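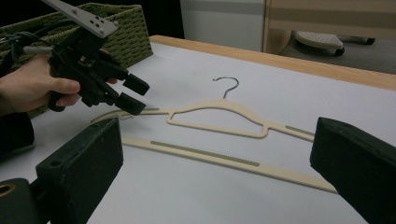 Grip strength and wrist pain in first-year students: report of the project group Felside

Introduction

Many students in our course complain of pain in the wrist after long days of typing and writing. In the first semester we learned that weak forearm muscles can be one reason for such pain, but also that too much exercise can make it worse. Our group wanted to see if a short and simple exercise program, done at home, changes the grip strength and the pain of students who do no sport with the hands.

Participants and method

We asked the students of the two dormitories Imham and Custberg to take part. From Imham came 19 persons and from Custberg 21. Everybody filled in a form about age, the writing hand, old injuries and pain. Persons with a broken wrist in the last year or with numb fingers could not take part, and we advised them to see a doctor.

Grip strength was measured with a hand dynamometer from the teaching laboratory. The participant was sitting, with the elbow bent at a right angle and the arm not supported. Each hand was measured three times with a pause of one minute, and we used the best value. Pain was given on a scale from zero to ten.

The Imham group did the exercises. The Custberg group did nothing special and was our comparison. The program took 15 minutes and was done on four days of the week:

Slow bending and stretching of the wrist with a small water bottle
Squeezing a rolled towel, holding for five seconds
Turning the palm up and down with the elbow at the side
Stretching the forearm, both sides

We told the participants to stop if the pain became sharp. Every Wednesday they sent us their exercise diary.

Results

After six weeks the mean grip strength of the writing hand was a little higher in the Imham group. In the Custberg group it stayed almost the same. The pain went down in both groups, which we did not expect. One explanation is that the second measurement was in December, when there was less written homework.

The diaries were less complete than we hoped. Several participants skipped the stretching and did only the towel exercise, so we cannot say which part of the program had an effect.

Problems of the study

The groups were not made by chance, and students from the same dormitory talk with each other. The same person measured and knew who had exercised. We also did not ask how many hours each participant works at a computer. A next group should write this question in the first form and measure again after three months.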